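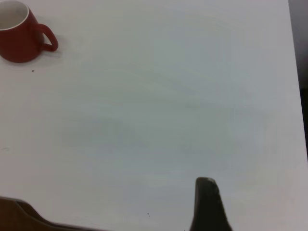
Plorklow wrist camera kit, four months in

Posted 04/04/2022

I bought the Plorklow kit because I was sick of my old setup, a webcam on a tripod that got bumped every time I reached for a cable. If you collect demonstrations for a learned policy at home or in a small lab, you know the feeling: a whole afternoon of episodes and the viewpoint has crept sideways somewhere in the middle. A camera that rides on the wrist can't wander off like that, and I was ready to pay for it.

What you get for the money is the camera, a bracket, 2 cables (one of them too short for my arm, grr) and a license for their recording software, which is called Plivevside and which I still can't pronounce. The bracket went on in one evening. The screws are tiny and I lost one under the radiator, so do it over a tray.

The task I've been teaching is picking up a mug by the handle. Red mug, white table, as plain as I could make it. I've got 763 episodes saved so far, and I threw out another 122, mostly my own fumbling on the controller. I start plenty of them with the mug way off in a corner of the view, so the policy has to learn to go find it and doesn't just close the fingers straight ahead. My first batch all had it dead center and the result was pretty hopeless!

Image quality is good, with a but. Color is lovely, and the red stands out from the table with no fiddling. White surfaces are harder. The middle of the table comes out a bit bluish gray and blotchy while the edges go almost pure white, and I never got rid of that completely, even with exposure locked. It hasn't hurt training as far as I can tell. Whatever is closest to the lens goes blurry, too, so the broad dark part of my gripper at lower left is a smudge in the recordings. The finger on the other side is clear enough to judge the gap, and that's the bit I care about.

It also picks up dirt. Little dark specks on the tabletop show up fine, crumbs I suppose, and I now wipe down before every session (well, most sessions).

Plivevside is where I'd knock off a star. Recording is great: one pedal press to start, one to stop, and the arm positions are saved right next to the video. Reviewing is a slog. There's no way to tag an episode as bad while it's playing, so you go back to the list, find it again and tag it there. Do that for an evening and you'll be muttering too. It also crashed at episode 955 in a different project, though everything before that was safe on disk.

I tried the Firance one before this and sent it back. Nicer case, much worse lag.

Would I buy the Plorklow again? Yes, for the bracket alone. Get a longer cable while you're at it. They say batch tagging is coming in July and I'll update the review if it does.

Four stars.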